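Why do clothes get wrinkles? (and how to fold a T-shirt)

Page 4 of the Surkidura Kids home pages. Words by Marlene Mendonça

Grab a T-shirt. Squish it into a ball. Sit on it for a bit, count to 10. Now open it up. Lines everywhere! Those are wrinkles, and you made them. Well done.

So what happened?

Cloth is made of threads. Threads are made of fibers, tiny hairs really, way thinner than the hair on your head. Cotton fibers come from a plant. Inside each one are long, long chains, much too small to see, and the chains hold on to each other. Sort of like kids holding hands in a line.

Bend the cloth and the chains get pushed around. Some let go. Then they grab on again in the new place, and now the cloth "remembers" the bend. That's your wrinkle.

Water and heat make it easier for them to let go. So a damp shirt left in a heap gets the worst wrinkles of all. It's also why an iron works, heat plus a bit of steam, the chains let go, the iron pushes them flat, they grab on again. Flat shirt. (Irons are a grown-up job. Very hot.)

Polyester is different. It's a kind of plastic, spun into thread. Springs back better. Check the label inside your shirt, it might say cotton, it might say both.

Folding is bending too

Yes! A fold is a wrinkle you picked on purpose. Big soft folds in neat places, instead of 700 little ones all over the front. And a folded shirt takes up a lot less room then a scrunched one.

Where to fold? Somewhere flat and big. A bed is great. Table is fine. Floor only if it's clean, ask first.

Here is the Saltholm fold, the one we like best:

1. Shirt down flat. Smooth it with your hands, middle first, then out to the edges.
2. One side in, sleeve too.
3. Other side in. Now it's a long skinny shape.
4. Hem up to the collar. Fold in half again if your drawer is small.

Sleeves are the tricky part. Long ones stick out after step 2, so bend them back down along the shirt. Raglan sleeves (that's the kind that goes all the way up to the collar, often a different color) fold just the same.

Clothes on a bed with 福 printed all over the bedding. That's a Chinese character, say it "foo", it means good luck or blessing.
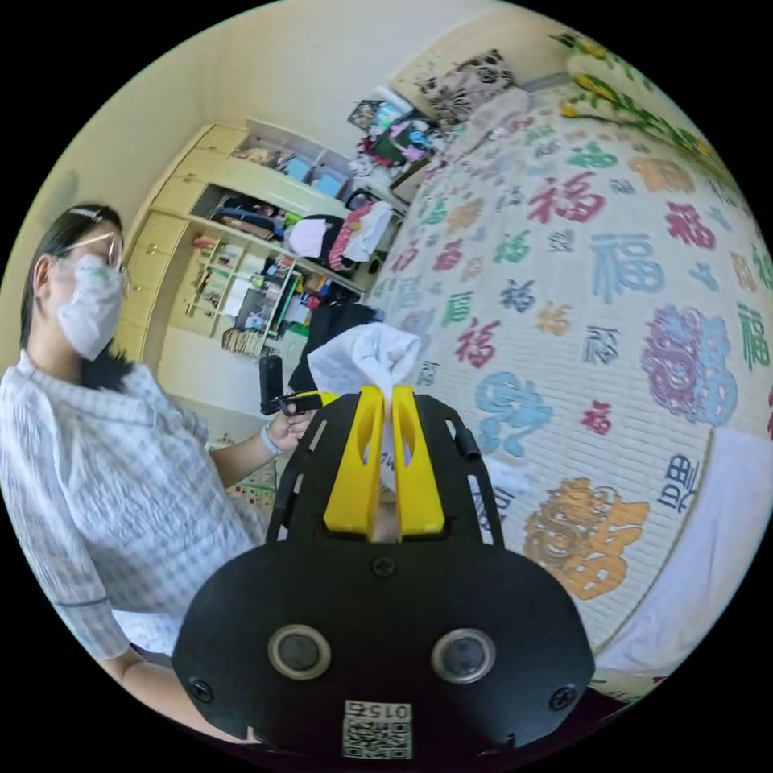
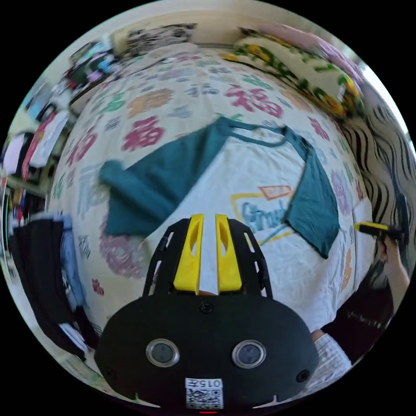 Try it yourself

Two cotton T-shirts, both clean. Fold one. Scrunch the other one up and stuff it in next to it. Leave them til morning, then take both out and look. Which has more lines? Are they long or short? Do they cross?

Now hang the scrunched one in the bathroom while someone takes a hot shower. Look again after. Some of the lines should be softer, the steam gets into the fibers and the chains can move a bit.

Want more? Do it again with socks, a towel, a pillowcase. Write down wich one wrinkles most. Thick stuff and thin stuff don't act the same.

Next page: why do wet jeans feel so heavy?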